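Parkidine puts second robot arm on hold until December

16/09/2021

Parkidine will not be ordering a second robot arm this autumn after all. The packing firm told staff this morning that the money stays where it is until December, when the budget for next year gets settled, and that the arm it already has will carry on with trials in the meantime.

It had been expected to sign this month. Two quotes were on the table, one from Grekitex and one from Lenus, and the Grekitex one was thought to be the favourite on price. Neither has been turned down. Both suppliers have been asked to come back with fresh figures, this time with everything in.

"Everything" is the sticking point. The first round of quotes covered the arm, the controller and delivery. They did not cover grippers beyond the one supplied, spare cables, guarding, training or the cost of having an engineer out when something stops. Add those and the gap between the two offers more or less closes, according to a note sent round to department heads on Tuesday and seen by this site.

The note is short and a bit blunt. It says the firm "bought an arm last time and then spent the year buying the rest of it". Grippers came out of the maintenance budget. The training came out of the training budget, fair enough, but so did the travel. The floor fixings were never budgeted at all and ended up under repairs to the building. By the time somebody added it up there were 13 separate orders across 4 cost codes, and no one person had signed for the lot.

So this time there will be one sheet, one code and one signature. Suppliers have been given 10 working days to fill it in.

What the arm is for has changed too. The original plan was for lifting full cartons at the end of the line, the job the company has the most trouble filling on the late shift. That is still wanted but it needs a bigger machine than either quote covers, and a stronger floor than the one in the end bay. The second arm is now down for mixed packing: taking loose items off a flat surface and putting them into baskets and trays for the gift ranges. Lighter work, smaller arm, less guarding to pay for. Also fiddlier.

The trials are meant to show whether it can be done at a speed worth paying for. For now it is simple shapes and one container.

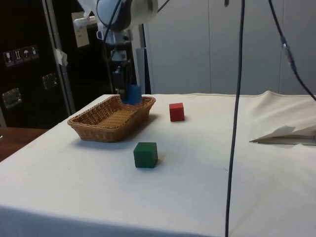
Gift baskets are a fair slice of the winter trade and all of it is packed by hand. The firm takes on extra people from October and lets them go in January, and has found it harder each year to get the same faces back. The note puts the cost of hiring and training seasonal packers next to the yearly cost of a leased arm and says the two are "closer than we thought", though it does not print either figure. The works side has asked for them. They have not had them yet.

No jobs are going as a result of this, the company says, this winter or next. Seasonal hiring starts as usual. The advert goes up next week and the pay rate on it is unchanged.

On leasing – this is new. Lenus has offered a lease with servicing rolled in, and the option to hand the arm back after 16 months. Grekitex sells outright only, with servicing as a yearly extra. Finance likes the lease as it keeps the spending out of the capital pot, which is already spoken for by the new roof. Engineering is less keen. Their worry is the gripper: under the lease, anything fitted to the wrist has to come from the supplier's own list, and there is nothing on that list made for soft packaging. Going off the list means asking permission each time. Buy outright and you can bolt on what you like.

There was some talk of doing both, lease the arm and buy the tooling separately. Lenus is understood to be looking at it. No answer so far.

A third name has come up since. Dobre, which deals in used and reconditioned kit, has said it could supply an arm of the right size for a good deal less than new. It has not put in a formal quote and has been told it can, on the same sheet and by the same date as the others. The maintenance team went to see one of its machines running last month and came back with few complaints, mainly to do with the age of the controller and how long parts would be available for it. Dobre says it will hold spares. The team wants that in writing with a date on it.

Spares are a sore point. The present arm was off for most of a week in spring over one cable. It was a cheap part, not in stock, and the line it was meant to be helping went back to hand packing until it turned up. Every quote now has to list the parts that wear, what they cost and how fast they can be got here. Anything that takes longer than two days has to be bought in at the start and kept on the shelf, and the price of it goes in the total.

Space has to be sorted as well. The mixed packing cell was going to go beside the print room, on what is now the returns area. Returns would move to the mezzanine. That has been looked at again and the goods lift is too slow for it, so either returns stays put or the lift gets done, and the lift is not in anyone's budget. A smaller layout has been drawn up that leaves returns where it is and takes a strip off the walkway instead. It fits on paper. The fire people have to see it first and their visit is booked for next month.

Power and air are alright, both already reach that wall.

Training will be done in-house where it can be. Six people on days can run the current arm and two on lates, not enough on lates to cover a holiday and a sick day in the same week. The plan is to bring lates up to five before anything is ordered, using the arm they have. Those sessions start the week after next, an hour at the end of shift, paid. Names to the shift office by Wednesday. No experience needed, and you don't have to be a fitter. Packers are being asked for in particular, as they know how the baskets are meant to look when they go out.

The works side has broadly welcomed the delay. Its reps had complained in July that the first they heard of a second arm was a tape outline on the floor. They have now been given a seat at the quote meetings and sight of the sheet when it comes back, prices included. They have asked for one more thing, a written line saying hours on the gift ranges won't be cut midway through a season if an arm goes in. Managment has said it will reply by the end of the month.

As for how the choice will be made, the note sets out a rough order. First, can the arm do the job at the speed needed, shown on the firm's own goods and not on a supplier's test pieces. Each supplier still in the running will be sent a crate of real stock to try: boxed soap, jars, the small tins, and the tissue-wrapped items that everyone expects to cause trouble. Second, the full cost over the life of the thing, on the one sheet. Third, how quickly somebody turns up when it breaks. Price on its own comes after those, though finance has asked for a ceiling and there is one. It hasn't been made public.

If none of the three can handle the tissue-wrapped goods, the fallback is to split the job. The arm would place the solid items and a packer would finish the basket by hand. That would mean fewer savings and a longer bench, and the note says it would "probably still be worth doing, but we would want to see the sums again".

If it does get the go-ahead in December, an arm bought new would arrive in spring at the earliest. Suppliers are quoting long waits at the moment, mostly down to controllers. A used one from Dobre could be quicker. Either way it is too late for this winter's baskets, and the firm is not pretending otherwise. The target is to have it running and signed off before next year's gift ranges start, with the summer as slack in case things slip.

The old stretch wrapper, by the way, is being replaced regardless. That order has gone in and comes out of a seperate pot. Delivery is due in the second half of October and the loading bay will be shut for one morning while it goes in – hauliers have been told.

Questions on the arm should go to the shift office for now. A list of answers will be pinned up by the canteen once the revised quotes are in.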